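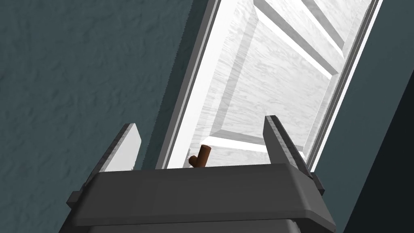

For years I was a snob about simulation. I had watched too many policies ace a rendered kitchen and then fall apart in a real one, and I figured the only data worth having came from real hardware. The Vekus results from June have changed my mind, and I'm still a little giddy about it.

Nimal Kanagaratnam's group at Vondham did something very plain. They trained a grasping policy entirely on wrist views rendered in simulated homes – gripper in the foreground, a small target between the fingers, and behind it whatever the house happened to offer, a paneled door or a patch of textured wall. Then they tilted everything. The camera rolls with the wrist, so a doorway can lean across the view at a silly angle, and the policy has to cope.

It copes! On 107 real objects it had never met, the policy trained on 712 simulated rooms beat the one trained on 24, and by a margin I read twice. The arm, the fingers and the training budget were the same. Only the variety of rooms changed.

I do have complaints. The Watkins baseline is getting old, and I'd love to see soft objects, which the paper skips. The tests ran in a single lab, too. But we have spent so long arguing about how pretty a render should be, and I think we should be arguing about how many different doors and walls are in it. The Tusar scenes are next on my own list, all 31 of them, and I've already cleared the disk space.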